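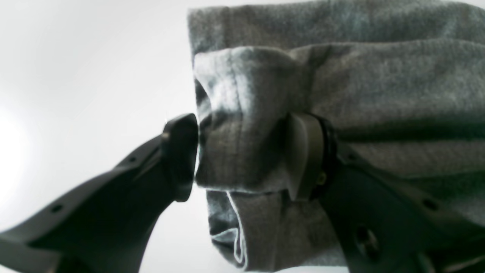 6.2 Running the fabric demo on open days

1. Check that both finger pads are clean and the screw at the pad collar is tight.
2. Lay one piece of soft knit fabric on the table and bunch it up so that a fold stands clear.
3. Set the grip force to 40 and the hold time to 10 seconds.
4. Ask visitors to stand behind the line, then press Start.
5. Let the fingers close on the fold before you begin talking.

Note: Thick fleece may need a second try – lower the wrist slightly and repeat from step 4.

Caution: Do not let visitors pull the fabric while the grip is closed. Press Stop first.

6. After each group, press Release and shake out the fabric.

Settings for the Saltadton hall are kept by Rhea Calimlim. The Cukley hall uses program 268.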